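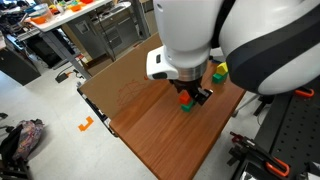
Block cell, arm over the red and green stack, roof block behind it on the right.

From: Dzifa Akpalu
To: Ametepe cell maintenance list
Subject: Re: Drift after remounting the base plate
December 2021

Naa Bonsu wrote:

> We moved the arm at Drallach back to its old spot on the plate after
> the floor was cleaned. Since then every pick lands to the same side of
> the block, and one finger touches down before the other. I have run the
> hand-eye routine twice and the offset comes back each time. The camera
> mount has not been off the wrist. Do I need to redo the whole set-up,
> or is there a shorter way in? Also, is the cardboard meant to be there,
> or can I take it down?

Naa,

You do not need the whole set-up yet. An offset that keeps the same direction and survives two hand-eye runs is usually in the base or the table, and the routine cannot see either of them. Work from the floor upwards and stop when the error goes.

1. Power down and check the plate clamps. With the orange-handled ones, the handle going over fully does not prove the pad is tight. Try to slide a strip of paper under each pad. If it goes in, open the clamp, turn the spindle in by half a turn and close it again. Do not use a tool on the handle.

2. Check the table against the plate. They are separate pieces and the table is the lighter of the two, so it is the one that gets knocked. Put it back to the floor tape and measure from the plate to the near corner. At Drallach we allow 2 mm. Write the figure in the log even if it is good.

3. Only now look at the gripper. Close it slowly on the gauge block and watch both pads. If one arrives early, loosen the pad screws, close the gripper at low force and tighten while it is closed. One pad set a little open will give you exactly the touch-down you describe, and it will look like a camera fault.

4. Run the touch test with single blocks before you try any stacks. We do 30 picks and accept 29. For the stacks use one with a flat top and one with an arch or a roof on it, as the depth reading is worse on the second kind. 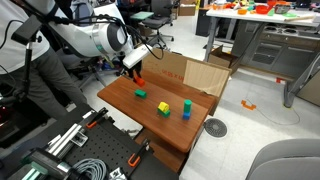
Same cell, blocks set out on the table, cables over the top of the arm.

5. Move the arm slowly through its full reach and watch the cable bundle. It needs enough slack to pass over the joint without pulling at the wrist end. If the bundle goes tight anywhere, free the ties nearest the base and feed some through. A tight bundle can shift the reading on the wrist by more than your offset, and only in part of the reach — so test the far corners as well as the middle.

6. Then run hand-eye once more, and save it under a new name. Please do not write over the March file. Mullatum still loads it at start-up and I have not had time to change that.

On the cardboard: leave it up. The block finder in Darkness was tuned with it in place and gives false hits on the bench behind when it is missing. If you have to replace it, use plain brown board of the same height. Marks on the board do no harm as far as I have found.

The pads are due a change at 3,000 cycles. The counter is on the second page of the service menu and does not reset itself, so clear it by hand when you fit the new ones.

If the offset is still there after step 6, send me the plate-to-corner figure and the log from the touch test. The saved poses are no use to me without the first of those.

Dzifa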